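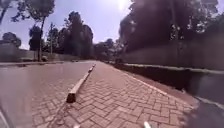 The vinyl plant at Clutavik opens its doors to the public 2 days a year, and one of them was Tuesday, October 1, 2024, a date apparently picked by someone who doesn't have a job to be at. I took the day off. So did a surprising number of men in tour shirts from bands that broke up before the compact disc.

Clutavik presses records for small labels, plus the occasional large one that has been turned away everywhere else. You may own something made there without knowing it. My copy of the Lindgren live album came out of this building, as I learned in the lobby, where it hangs on the wall next to a fire evacuation map. The map gets better light.

Check-in was at ten. You get a badge, a pair of foam earplugs and a release form which asks, among other things, whether you have any metal in your body. I never found out what that was for.

Our guide was Magdy Radwan, who has worked the presses for six years and before that played bass in a wedding band. He talks quickly and assumes you know what a stamper is. If you don't, it's the metal plate that squeezes the groove into the plastic, and he will tell you so with only a small sigh.

First stop was the cutting room, which we were allowed to look at through a window. A woman inside was bent over a lathe, listening to something with a lot of cymbals in it. She didn't look up. Radwan said cymbals are trouble, and so are people who sing the letter S with too much feeling. One of the tour shirts asked if he could name names. He could, and did, and I've been asked not to print them.

Then the press floor. There are three machines, and the oldest of them is called Petero. The other two have numbers. A lump of warm vinyl goes in looking like a hockey puck, the press closes with a hiss, and out comes a record with a ragged skirt of plastic around it that gets trimmed off. The whole business takes less time than the average guitar intro. I had expected the smell to be worse. It's something like a new shower curtain, and after a while you stop minding, which may be the point at which you should leave.

On the day we visited they were running 600 copies of the new Wirkness record, their first since they announced they were finished forever in June. It's on purple vinyl. Radwan held one up to the ceiling lights and turned it over a few times, then dropped it in the reject bin. A man behind me made a noise I'd last heard at a funeral. What was wrong with it? A speck, Radwan said. None of us could see a speck. Rejects get ground up and go back in as filler for black records, so somewhere out there is a polka compilation with a little Wirkness in it.

The listening room came last, and it was the part I liked best. Somebody sits in there on an old couch and plays samples from every run, both sides, all the way through, all day. Radwan did it for a year. I asked if it had put him off music. He said only side B.

The gift shop sells the same records you can buy in town, for a dollar more. I bought two. There's coffee in the lobby if you get there before the tour shirts do, parking is free, and the next open day hasn't been announced. They'll put a notice on the front door when it is, so I suppose you'd have to drive over and check.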